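February 2025

Desk humidity log, continued. The heating has been on steadily since the last entry and the air in the workroom is dry enough that paper curls at the edges. I moved the hygrometer from the shelf to the wall beside the door, so readings before and after today should not be compared directly. The offset is unknown and I have not tried to measure it.

Light wood, visible grain, in both.

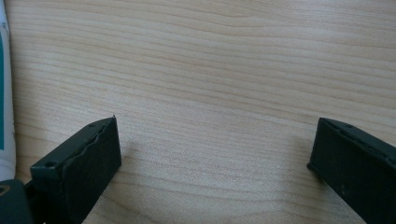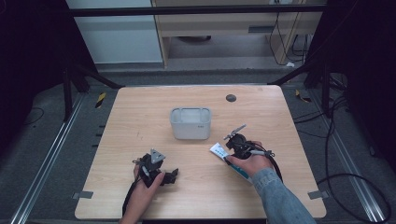 Finish tests

Spent the morning on the sample boards. There are two series, one coated with the Korkach hardwax oil and one with the Tesier water-based lacquer. All boards are oak from the same plank, sanded to the same grit and wiped with a damp cloth before coating so that the raised fibers could be cut back.

The Korkach boards took the second coat well. It goes on thin with a white pad, and the excess has to come off within the time given on the can or it turns tacky and stays that way. Color shift is moderate. The oak goes toward honey, more so on end grain. Water left standing overnight gave a faint ring on one board, gone after a light rub with fresh oil. Coffee did the same. Vinegar left a dull spot that I have not been able to remove.

The Tesier boards stay much closer to raw wood. I cannot tell the coated half from the bare half without tilting the board to the window. Resistance to water and coffee is better than the oil, no marks at all. The weakness is repair. A scratch through the film shows as a pale line, and touching it up leaves an edge around the patch. The whole panel would have to be sanded and sprayed again.

For a surface that gets used every day I still lean toward the oil. It will need upkeep and it will mark, but one corner can be fixed in an evening with no masking.

Movement

Width across the grain on the uncoated reference board is down again. The change is small and in the direction expected for dry air. The coated boards have moved less, the lacquered ones least. None of them has cupped. I keep the boards standing on edge with spacers between them so that both faces see the same air.

The slotted screw holes in the test frame are doing their job. The round hole at the center holds position and the panel slides at both ends. I backed each screw off a quarter turn after finding one tight enough to leave a washer print in the wood.

Letter from Jaanus Ķēniņš

He answered my question on sanding between coats. His view is that a gray pad is enough and that paper of any grade cuts through at the edges. He also thinks the yellow cast I complained about comes from the first coat being too heavy. He may be right. I weighed the can before and after the last board and used more than the label suggests. He asks whether I have tried the Paulauskas soap finish, the old recipe in flake form. I have not. It would be the palest of the three and by far the most work to maintain.

Supplies

Order 3316 is still open. The pads came, the brushes did not. Low on rags. Used rags from the oil are laid flat outside on the rail until stiff, then thrown out. Do not leave them bunched in the bin.

To do

Cut two more boards from the offcut for the soap. Label on the back in pencil, as marker bleeds through thin stock. Repeat the vinegar test with a shorter contact time. Check the hygrometer against salt solution.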